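Cable management, part whatever

The arm has been in the back room since April, and I have now rewired it three times. Tunero (all my machines get names, this one came off the side of a moving box) runs fine for as long as you don't ask it to reach across itself. Then the cable goes tight at the wrist, the controller decides it has hit a wall, and everything stops with a click I hear in my sleep.

The first fix was zip ties. The second was more zip ties. For the third I ordered a spiral sleeve from Baudry, who sell it in a 400 mm length and a 797 mm length and apparently think anyone in between should move house. I bought the long one, cut it with kitchen scissors, and spent an evening feeding cable into it like a man stuffing a very long sausage. It held for one session. The sleeve was so stiff that the wrist now had an opinion about which way it wanted to turn.

So the sleeve is in a drawer and the cable hangs outside the arm again, with slack in it this time. A strap lower down keeps the arm side tidy, more or less. The table got a sheet of black plastic, which I meant to pull flat and tape at the corners. I have meant to do this for weeks.
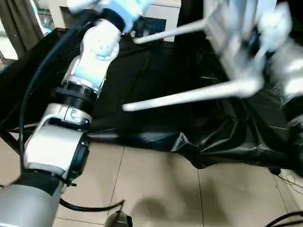 Slack cable on the left, fingers on the move at right. The plastic still needs tape.

The fingers are the part I'm happiest with. The old gripper was two stubby jaws that could pick up a block of wood and very little else. These are long and thin and reach into places the jaws never could, and in exchange I've had to learn how far away the tips are from everything. My spreadsheet for this is called Troro, for reasons that made sense at one in the morning. Row 300 is where I stopped guessing at the offsets and got out a ruler. I recommend starting with the ruler.

Speed is the next argument. At the default setting the hand swings over the table like it's late for a train, and I stand there with my thumb on the stop button. I've dropped the limit in the config from 484 to 300 and it's a much nicer roommate, though now a simple pick takes long enough to go and put the kettle on.

Still on the list: shorter cables for the floor, which I have tripped on twice – and a proper clamp from Gikivau if they ever restock. Also tape.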